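Search the travel help pages
Search for: Go

Visiting Stirkton stilt village without a tour, is it doable?

Kianoush Sadeghi
We'll be in Prarkano for a week in June and want to spend a day at Stirkton, the old fishing village at the river mouth. Our guesthouse keeps pushing a tour that leaves at 8 in the morning and gets back after dinner. My wife doesn't do well on long bus days, so we'd like to go by ourselves and leave when we want. Is there a public boat or bus? Also, is one day too much for a place that size? We like walking, old houses and markets, and we don't care about souvenir shops.

Roksolana Bondarchuk
You can do it on your own. I've gone three times, twice with my mother, who is 74.

Take bus 18 from the main station in Prarkano to the end of the line, which is the ferry landing at Fehr. Sit on the left if you can, as the last part follows the coast. From the landing a small public boat crosses to Stirkton. The fare was 300 when I went last summer and you pay the boatman in cash. He didn't have change for large notes, so break one at the bus station first.

The boat leaves when it has 6 passengers. In the morning that happens fast. After lunch you may sit on the bench for a while, so bring water and something to eat.

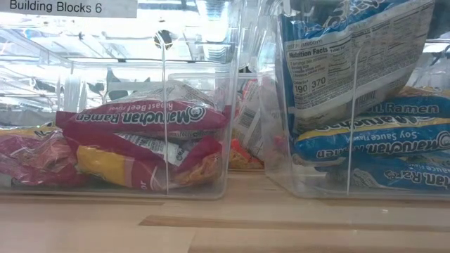 Once you're across, turn right and walk the plank path behind the houses before you go to the market. Most people go left and it gets crowded by 11. The right side has the older houses and the net sheds, and at the end there is a small temple with a shaded porch. People live in these houses, so ask before taking pictures through a door.

The market is mostly dried fish and shrimp paste. It packs up early - by 2 in the afternoon half the stalls are closed. Four hours was enough for us, including a slow lunch. Ask about the last boat back when you arrive, because the time on the board at Fehr was out of date.

Matvii Tkachenko
just do the tour, its easier and lunch is included. the guide was ok

Zakhar Tkachuk
Agree with Roksolana on most of it. Two things to add. The plank path is slippery after rain and has no railing in places, so wear proper shoes. And if your wife gets tired, there's a taxi stand at the Fehr landing. We paid more than the bus, of course, but it cut the ride back by half. Settle the price before you get in.

Related
Getting from Prarkano airport to the old town
Where to leave bags near the Fehr landing
Enach lighthouse walk: how long does it take?
Best month for the Stirkton boat festival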